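26th February

Rain all morning, so I gave up on walking to Clarnwood and stayed in the kitchen instead, which was where I wanted to be anyway if I'm truthful with myself. I had my coffee standing up, looking at the stove, and decided that this was going to be the day I sorted out the pans. I have been saying so since before Christmas. Aranka Somogyi even asked me about it on the phone last week ("and have you done your pans yet?") and I heard myself say yes, nearly, which was a fib, and I have felt bad about it ever since. So I put on the old green sweater with the stretched cuffs and got started.

The trouble is that I inherited half of them. When we cleared out my mother's apartment I could not bear to let anything go that had been on her stove, and so her pans moved in with my pans, and they have been living on top of each other for 13 years like relatives who came for a weekend. I know which ones are hers by the feel of them. She was hard on her cookware. She scrubbed everything as though the inspector was coming, and then she would hold it up to the window and tut and scrub it again.

I took every last thing out of the bottom cupboard and sat down on the floor with it, and there went the first hour. I found the lemon squeezer I accused my sister of borrowing. I found a packet of birthday candles, a jar ring with no jar, and the instruction booklet for a slow cooker that we gave to the church sale so long ago that I had forgotten we ever had one. Why do I keep such things? I read the booklet, too, cover to cover, with my back against the cupboard door and my feet getting cold, and there was a recipe in it for beef with prunes that I may try on Ernő if he's in a good mood. 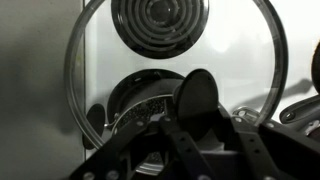
Lids are what defeat me every time. I can give away a pan without much of a pang, but a lid I always think I will need the very next day, and then of course I can't find the one I'm after because it is behind all the ones I saved. My favorite of the lot is the big clear glass one with the thin dark metal rim. You can stand it up on its edge by the stove and look straight through it to the coils of the burner, and it's a small pleasure to me when it's clean, I can't say why. My mother never trusted glass. She had one crack on her when I was a girl, with a bang you could hear in the stairwell, and from then on it was metal lids or a dinner plate upside down. But I do like to see what my supper is up to without letting the steam out, and I told her so many times, and she would shake her head at me and put the plate on.

I had three piles going by eleven. Keep, give, and the pile I called "ask Ernő," although I had no intention of asking him anything. That pile had the fish pan in it (we have fish twice a year) and the little milk pan that pours down its own side, and a Dorkico egg poacher that he bought me at the fair in Brelley the summer our car broke down. He paid $13 for it and carried it all the way home on the bus in his lap. I have never made one decent egg in it. I can't give it away, though, not after the bus.

He came in for his lunch at half past twelve and had to step over everything. Ernő Virág is a patient man in most ways, but he does like a chair at lunchtime, and both of the chairs had baking tins on them. We ate our sandwiches leaning on the counter next to the sink. He picked up this and that and asked what it was for, and then he saw the poacher and went quiet and put it back in the cupboard himself, right at the front. I didn't say a word. After that he told me a long story about a fellow from the depot who is retiring in March at 66 and plans to drive to the coast and back without using a highway, and I washed while he talked, and by the time he got to the end of it I'd done nearly all of the keep pile.

I want to write down what stays out on the stove, so I can look back and see whether I stuck to it. Both black frying pans, the large and the small, because I use one or the other every day of my life. The wide dark pan that sits under the small one. The pot with the stubby side handle for soup and potatoes. I put that one at the back, where it doesn't get knocked. The front right burner I mean to leave clear for whatever is cooking in a hurry. Paper towels between the sink and the stove, in front of the white utensil holder, so they're close at hand when something spits. And a dish towel over the oven door, the white one with the texture to it, which dries better than the flat kind. I bought a bundle of the flat ones once and regretted it. They just move the water around.
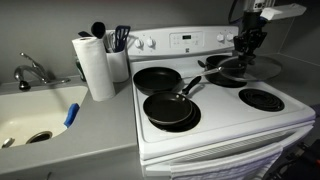 The stove with the pans in their places, paper towels off to the left.

Aranka called again around three, and this time I could tell her the truth, and then I confessed about the fib as well, and she laughed so hard she had to put the phone down and blow her nose. She says she has never sorted a cupboard in her life, she just buys another cupboard! We talked for far too long. Her knee is better. Her grandson wants a drum set and his mother wants him to want something else. She is going to Borbély for her sausage these days because the other place changed hands, and she says it's worth the extra stop, and that I should go early since the smoked one sells out. I wrote it on the back of the slow cooker booklet, so now I suppose I have to keep that too.

The give pile went into two boxes in the hallway. I had a moment over my mother's dented saucepan, the one she made semolina in, and I took it out of the box and put it back in and took it out again. It's under the stairs now with the candle stubs, which isn't keeping it and isn't giving it, either. I'll see how I feel in a week or so.

For supper I made potato soup with the last of the dill, and rye toast, and Ernő had two bowls and said it tasted the same as yesterday's, meaning it kindly. I washed up straight afterward, as I promised myself I would, and wiped the counter down all the way along to the stove. Still raining. My back hurts from the floor and I've got a broken nail on my left hand from the roasting rack.

Tomorrow: boxes to the church before noon, then the bus to Clarnwood if it's dry. Need onions, dish soap, stamps, 200 grams of the smoked sausage if there is any left, and something for the knob on the cupboard door, which has come loose again.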